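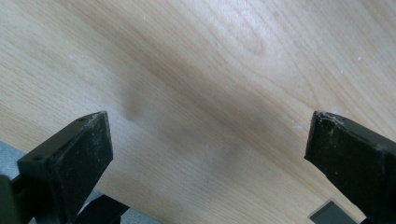 Straight grain and one cathedral curl on a pale wooden tabletop.

Open day at the Maglaya sawmill, Gavard

I have driven past the Maglaya yard more times than I could tell you, always with a quick look at the log piles and a promise to stop one day. Well, on April 27, 2024 they opened the gates to anyone who cared to come, and I was there before the coffee was ready. I stayed until they were sweeping up. If you like wood even a little, please go next time!

The yard sits on the flat ground below Gavard, between the river and the old road to Pasel. Parking was in the hayfield across from the office, and it was muddy, so I was glad of my boots. Tours left from the scale house whenever enough people had gathered. Ours was led by Jennylyn Espiritu, the head sawyer, and she was a terrific guide, loud enough to hear over the debarker and happy to be interrupted (which was lucky, as I interrupted her a lot).

We began at the log deck. Jennylyn had us look at the cut ends and guess which logs had grown on a slope. A tree that leans for years puts on wider rings on one side, so the center ends up well off the middle, and boards from a log like that tend to bow as they dry. The oldest log on the deck had 156 rings. A boy in our group put his finger on the ring for the year his great-grandmother was born and then didn't want to move along with the rest of us.

Then the saw itself. It's a big band mill in a long open shed, and when it goes into a log the floor hums under your shoes. They sawed one log for us in the simplest way, straight through from one side to the other, and laid the boards out in order so we could see how the pattern changes. The first ones off the side have those tall pointed arches, one nested inside the next. Sawyers call that cathedral grain, and I've loved it on tables my whole life without knowing it had a name. Closer to the center the arches stretch out and disappear, and you get plain straight lines running the length of the board. All of that from one log! I'd always assumed they were different kinds of wood.

The drying sheds were quieter and smelled wonderful. Boards are stacked with thin strips between the layers so the air can get through, and the strips have to line up from top to bottom or the boards sag between them. Each stack has a card stapled to the end with the date and the moisture readings. After a long stretch outdoors they go into the kiln, where the number they're waiting for is 8 percent for indoor furniture. There were 1144 boards in the kiln load that had just come out — I copied that off the card — and all of them were headed to the bench shop next door.

The bench shop is Felicidad Macapagal's part of the business. She makes tables mostly, plus the odd cabinet, and she spent a good part of the afternoon showing us how she picks boards for a top. She lays them out loose, chalks a big triangle across the lot so she can find the order again, and then swaps and flips them until the joints stop catching your eye. She let us try it. Mine looked awful. She turned over two boards and suddenly it looked like one wide plank.

I asked her about finishes, as I have a stained kitchen table of my own at home. Her advice was to find out what is on it before doing anything at all, and to try any cleaner on the underside first. She likes a hardwax oil for tables that get used every day, two thin coats with the extra wiped off. Coasters too, she added, looking right at me.

Lunch was pork buns and a very good lentil soup from the Graltard bakery stand, and the line was long by noon. I'd bring cash, the card reader gave up early. Kids had a corner with offcuts, glue and sandpaper, and some grown-ups had clearly moved in there as well.

I came home with a bag of shavings for the hens and one short offcut from the bargain bin, which cost me $42 and has cathedral grain from end to end. It's leaning against the hallway wall while I work out whether it wants to be a shelf or a bench. The yard shop is open most mornings if you call the office first, and they plan to run the open day again next April.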